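Flema Bench Guide
Section 3: Comparing two-finger grippers before you commit

The Sikach sales sheet says the gripper will pick up "any common hand tool" straight from the carton. Treat that as a claim to be tested. The steps below assume the arm is bolted down and the Tanetetti controller is running its standard pick routine.

3.1 Lay the surface

1. Cover the work area with brown paper and pull it tight.
2. Mark a grid with blue tape. Press the crossings flat, or a finger tip will catch one.
3. Write the cell numbers in your log and keep them off the paper. The wrist camera may mistake pen marks for edges.

Note: Sunlight moving over the grid will spoil a comparison. Either blind the window or record the light with every run. The "automatic exposure" setting helped less than we were led to expect.

3.2 Run the scissors test

4. Place one pair of scissors in a shallow tray. Scissors are awkward, flat and lopsided, and a maker's demonstration seldom includes them.
5. Set closing force to 25 per cent. Do not begin at the factory value of 395, whatever the quick-start card says.
6. Close, lift, hold for up to 3 seconds, then lower.
7. Repeat with the Procházka fingers fitted. Change nothing else.
8. Log every drop, including those you feel were your own fault.

CAUTION: Keep a teach pendant within reach, with its stop button clear of cables. Keep hands off the grid while the arm is live.

CAUTION: Check the cable loop at the wrist through the full turn. A loop that looks slack at rest can snag.

3.3 Read the results with care

Our log stands at 1,377 lifts, and I would still not name a winner. The Sikach fingers close more evenly. The Procházka ones forgive a badly placed tool. Neither difference is as large as the brochures make out, and a poor camera angle can wipe out both.
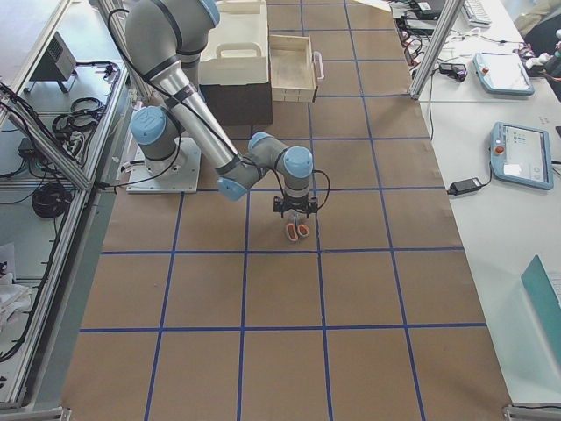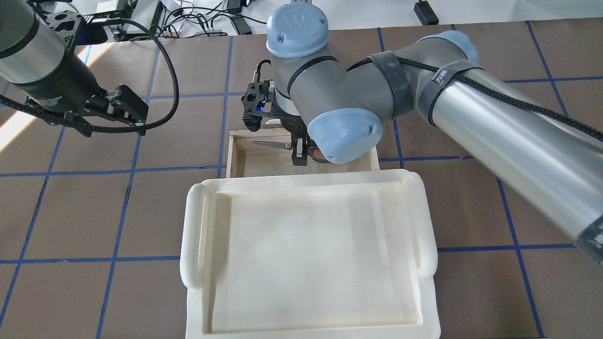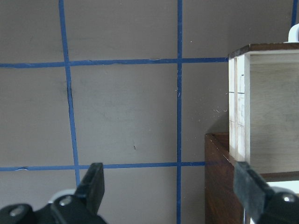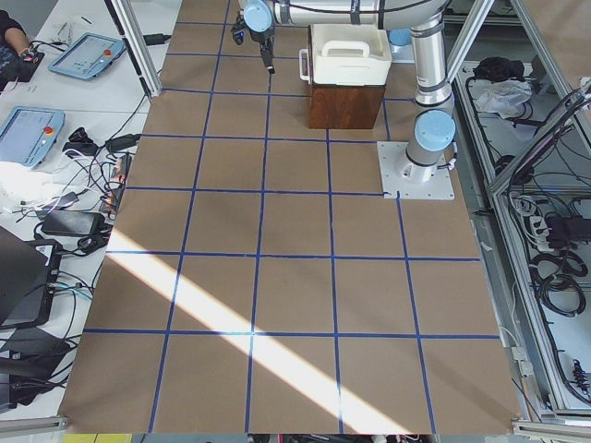 Debashish Wanigasekara
Bench Test Lead and Section Author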